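Wednesday, Clurkville bench

White top cleared and wiped down. Matte finish marks easy, so no more solvent on it, just the damp cloth. Old tape residue by the back came off after 3 passes. Lamp moved again, glare was bad before lunch. Order no. 2372 still not here, Plistness says next week (said that last week too).
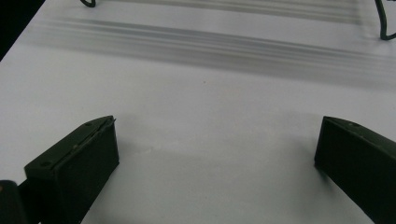
Dinesh thinks we should leave the surface bare until the sheets come and stop putting mugs on it. Fine by me.

To do: level the left side, shim is roughly 40 thou. Ask Shahla where the 42 mm clamps went. Dont lean on teh corner till its shimmed.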